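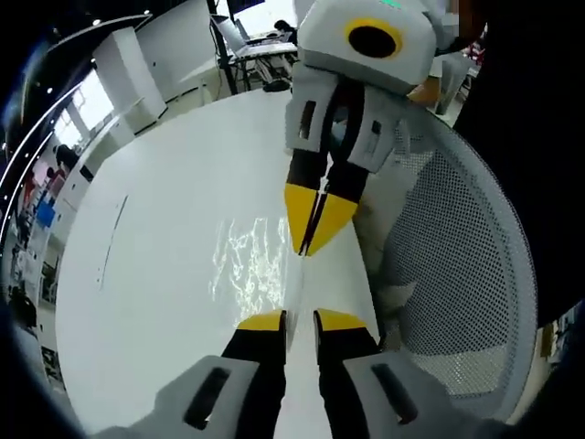 *Two hand-held grippers tip to tip over the table, one held from above.*

Hi all,

Following up on the thread about comparing the two hand-held units before we order more. Herman Kwok wrote:

> We have the Osport fingers in and I'd like to know if they are worth the extra money over the Windent ones. My worry is the tips. On the old set the pads wore at the corners and the jaws stopped closing square. Could somebody run both through the same tasks and post what they find? Please include the wrist camera settings, because last time we compared two sets with different exposure and learned nothing.
>
> Herman

I spent most of an afternoon on this. Both units were on the same firmware and the same controller settings, with exposure locked at 4000 and white balance at 3800. I left auto gain off. If you have it on, the glare from the table throws the picture off every time you tilt.

The first job was closing on thin stock. I used clear line because it is hard to see and hard to hold. Both sets of tips will pick it up if you come down slowly. The Windent tips let it slide when you pull along its length. The Osport tips held it until I pulled hard enough that I stopped, as I didn't want to tear a pad. 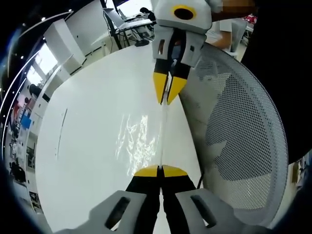
**Do the two units need to be calibrated together before a handover test?**
Each one only needs its own calibration. Run the Gunawan script on the first unit, save the file, then run it again on the second with the cable moved over. The handover test reads both files at startup.

Handovers were the part I cared about most. We do a lot of them in Plakadard and they are where most of our bad episodes come from. The trick is to line the jaws up before either one closes. With the older fingers I had to correct at the last moment on many of the tries, and the correction shows up in the recorded path as a small hook. The newer ones were easier to line up by eye, mostly on account of the narrower tips.
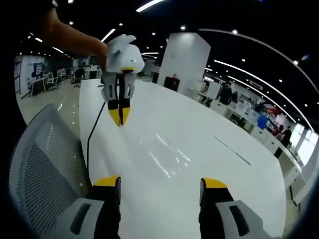

Tracking was fine for both as long as I kept the motion smooth. I lost it 2 times, both on quick turns toward the windows with the lens pointed into daylight. Pulling the blinds halfway fixed it. The cable is still a nuisance on either unit – it drags on the table edge and you feel it in the wrist on long reaches. Mawar Liem suggested a clip at the elbow and I will try that next.

Bags were the last test. A thin plastic bag folds away from the tips if you pinch too near the edge, so I went for the middle of a crease each time. The Osport pads did better here, but the gap was smaller than I expected. Opening the jaws wider before the approach helped more than changing the fingers did. 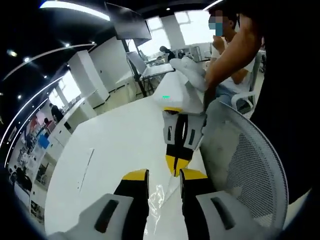
*Clear plastic bag on the table, lower gripper open, upper one closed.*

My vote is to buy the Osport fingers for the handover station and keep the Windent ones for everything else. The logs are in the shared folder under January, one folder per set. The bag runs for the Windent set are missing their first few seconds since I started the recorder late, so don't use those for timing.

Herman, if you want the corner wear checked properly we will need more hours on the new pads than I can give it this month.

Mawar, could you send me the part number for the clip?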